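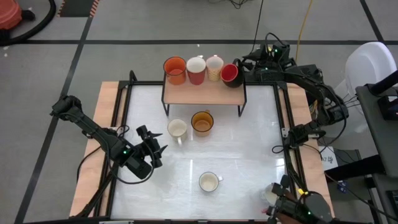
Section 4: Family controls and group chat safety

Ventura comes with a full set of controls for chat groups, and you can have them running before the kettle boils. Start here if children will be using the app on any device linked to your account.

4.1 Switching on the group filter

1. Open Ventura on the parent device and sign in.
2. Tap Settings, then Family, then Group Filter.
3. Slide the switch to On. A green dot shows next to each linked device.
4. Choose a level: Open, Careful or Closed. Careful is a great place to begin - it hides public groups with more than 300 members and blocks invite links from strangers.
5. Tap Save.

Note: Linked devices running Flordale pick up the change straight away. Older Ulalport handsets need a restart first.

4.2 Blocking search words

This is my favourite part of the whole app! The built-in list has 42 words and phrases, and you can add as many of your own as you like.

1. Go to Family, then Search Words.
2. Type a word and tap Add.
3. To catch odd spellings too, tick Match Similar.

Caution: Match Similar can be a bit keen with very short words. If a child can't find the school football group, look here first.

4.3 Reporting a group

1. Press and hold the group name.
2. Tap Report, and pick the reason that fits best.
3. Leave Attach Recent Messages ticked.
4. Tap Send. You'll get a case number beginning with DB, for our Dorkbridge safety desk.

A real person reads every report, and you should have a reply within 24 hours. The group stays hidden on all your linked devices in the meantime.

Caution: Do not take screenshots of harmful pictures or forward them to anyone, even to us. Use the Report button and leave the rest to the safety desk. If a child is in danger right now, ring the police.

4.4 When a child turns 17

The filter moves to Open on their birthday, and you both get a message the week before. To keep the old level, tap Keep in that message - you'll each need to agree to it.

For advert settings, see Section 5.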